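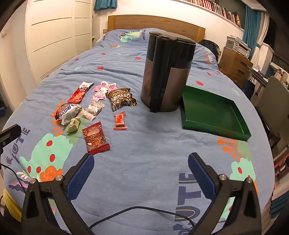

Snacks on the cherry-print duvet.

I've had the Venton mattress topper for seven months now, so I reckon I can say something useful. I bought it in April after one too many mornings with a stiff hip, and I'd already sent back the Mostach one (far too squashy, and it smelt of paint for a week).

It arrives rolled up tight and you need a bit of floor to let it puff out. Mine took a full night. The cover unzips and goes in the machine at 800 spin, though the label says you can go up to 1000 – I haven't dared. Getting it back on is a two-person job and I will not pretend otherwise! 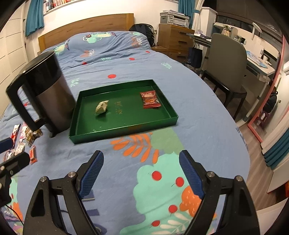 Firmness is the thing everyone asks me about, and I'd call it medium, leaning towards hard at the edges. I can sit on the side to do my socks without sliding off, which I never could on the old Hartley. It's also flat enough in the middle to use the bed as a table, so a tray like the green one with the gold characters can go down on top of the duvet while I sort things out. My only real moan is the elastic straps, which are mean little things and ping off the corners whenever I change the sheet.

Warmth is fine, even in August, and I run hot. Would I buy it again? Yes, but I'd wait for a sale and I'd get the deeper straps if they ever make them.

Annick Gagnon, 11 November 2022

11 comments | 2920 shares
Contact Piltura | © Piltura 2022 | Back to top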